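5/10/21

Carnet de Lusham, suite. J'ai les épaules en compote et il paraît que c'est normal, Jarosław m'a dit que ça passait au bout d'un mois (merci Jarosław, très rassurant !).

Aujourd'hui, encore les écouteurs. La consigne tient en une ligne : une pince tient le boîtier debout, l'autre y range l'écouteur, on valide, on défait tout et on repart. Sur le papier c'est idiot. Aux manettes, c'est une autre histoire, surtout avec ces doigts tout rayés que je commence à connaître par cœur. L'objectif de la série est de 300 démonstrations gardées et j'en suis à 141, sans compter les 19 que Marjatta m'a refusées ce matin parce que j'hésitais trop avant de descendre. Elle a raison - si j'hésite, le modèle apprendra à hésiter.

Pour le boîtier orange, j'ai fini par trouver mon truc : couvercle ouvert vers la gauche, je pince l'écouteur par le dessus et je vise avec la tige, sans regarder la tête. Les noirs restent sur la table, avec le vêtement en jean en tas derrière, pour que le décor change un peu d'une série à l'autre.
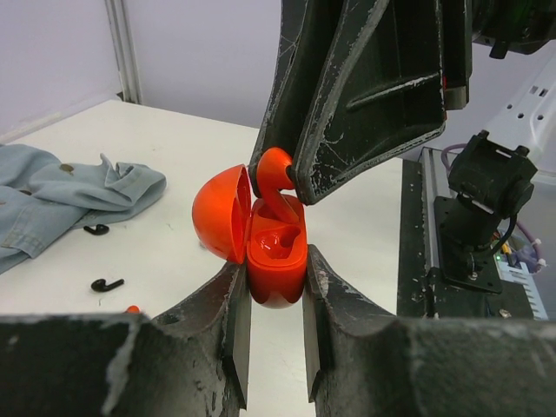
Le soir

Relu mes notes dans le train. Marjatta voudrait qu'on passe à 1,490 démonstrations d'ici décembre, toutes tâches confondues, et j'ai ri un peu trop fort. Elle, non.

Grande discussion à midi sur les ratés : faut-il garder les essais où l'on se reprend ? Jarosław dit oui, pour que le système sache se rattraper. Moi je dis oui aussi, mais ça m'arrange bien, vu mes statistiques !

Demain je demande à baisser le siège et à commencer par l'autre boîtier. Et penser à rendre son chargeur à Marjatta.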